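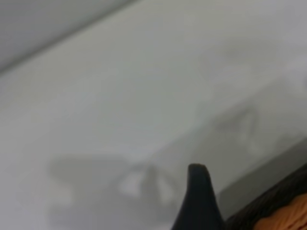 Châu La wrote to us after her first season that she had roped for six years before coming to Cordeiro and had never been asked to slow down. She said most of her first month here was spent at a walk, and that her catch rate went up anyway.

About Cordeiro Roping School

We teach team roping, breakaway and tie-down to riders from age nine up. The school sits on 167 acres outside Zidov, with one covered arena, one outdoor arena and a set of return alleys for the cattle. We have been here since the old Norkach feedlot was divided and sold, and the outdoor arena stands where the receiving pens used to be.

Neusa Nogueira started the school with four horses and a borrowed chute. She still runs the beginner classes and does most of the office work. Craig Cowie teaches heading and heeling, and Natanael Moura handles tie-down and all of the colt starting. 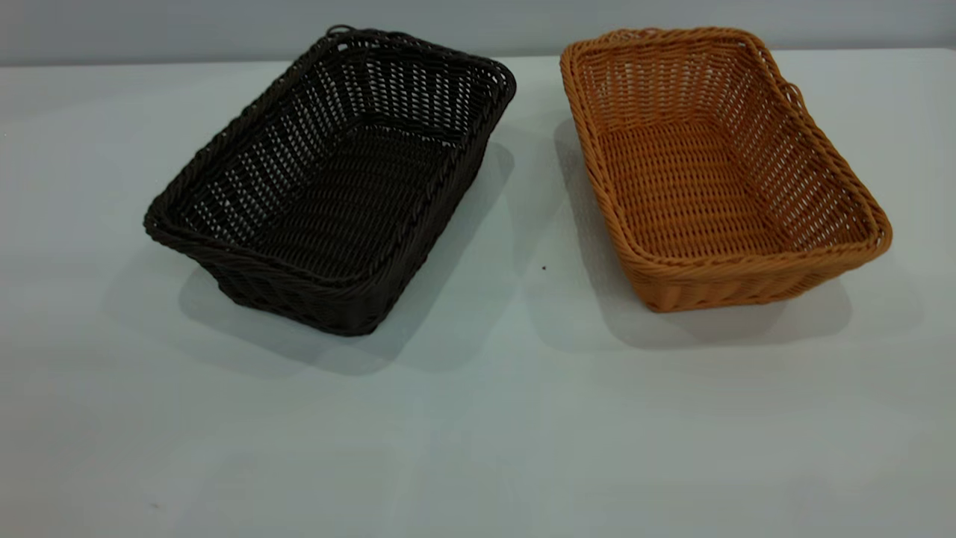 The practice herd is kept separate from the cattle we use for jackpots. Practice steers are rotated out when they get sour or too heavy, and we do not run any animal more than we think is fair on a hot day. If that means a class ends on the roping dummy, it ends on the roping dummy.

How classes work

New students start on the ground. They learn to build a loop, swing it and deliver it before they get on a horse, even if they already ride well. After that they move to the sled, then to slow cattle, then to the box. Some people get through this in a few weeks and others take most of a year.

Classes are limited to eight riders. You can bring your own horse or use one of ours. Outside horses need current health papers and a negative Coggins test, and we check both at the gate.

We also have a youth team that travels to junior rodeos in the region. Team members keep up their grades, haul their own water and clean their own stalls. Parents are welcome at the fence but we ask them to leave the coaching to the coaches.

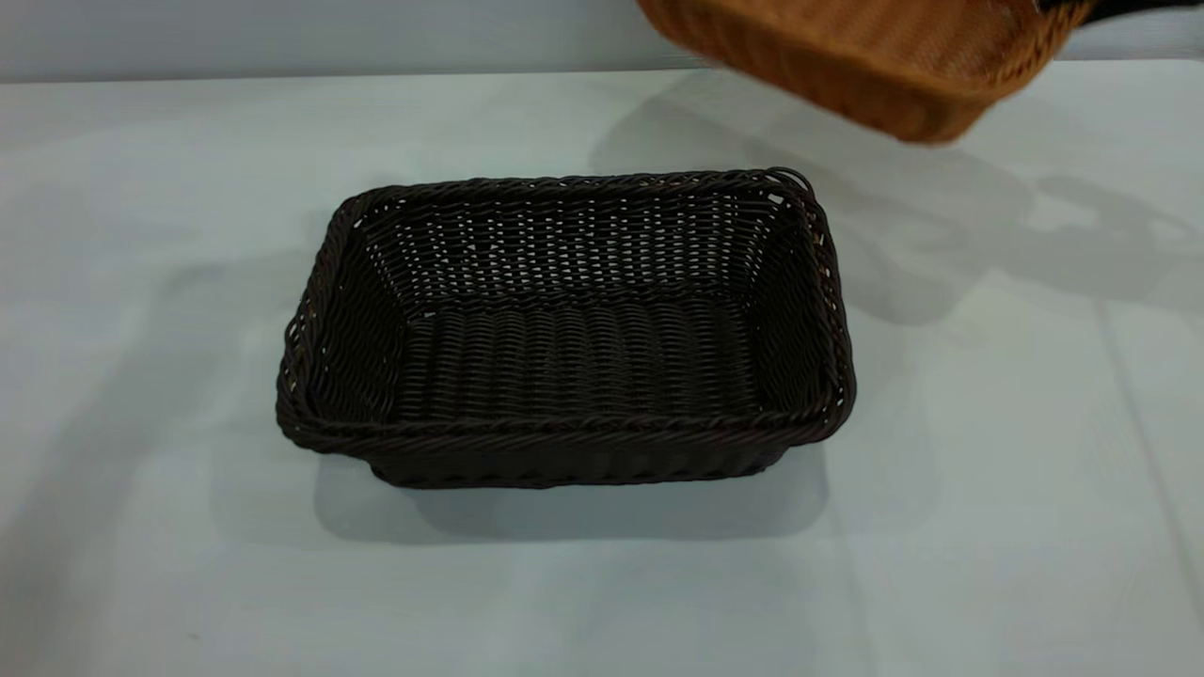
Kátia Macedo joined us to run the breakaway program, which had outgrown one evening a week. She set up a second evening for adults who are new to the event, and it has stayed full. There is a waiting list at the office - put your name on it even if you are not sure of your dates.

The September roping

Our yearly jackpot is held in September and is open to anyone, student or not. Last year 259 teams entered over two days and we paid out a $3,000 added purse in the open. Ornutel put up the buckles. Books open at 7 a.m. and close when the first steer is loaded.

Stalls for the weekend go fast. There are 200 on the grounds, and students get first pick until the end of July.

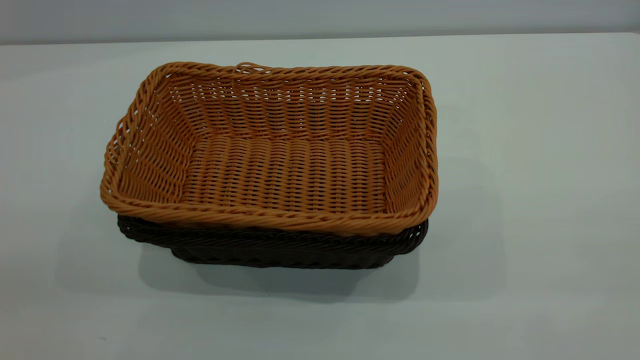
Can I watch a class before I sign up?
Any evening class is open to visitors. Check in at the office first, and leave dogs in the truck.

The office is in the white building by the main gate. Someone is usually there from mid-morning until the last class lets out.

Page last updated 18 Apr 2019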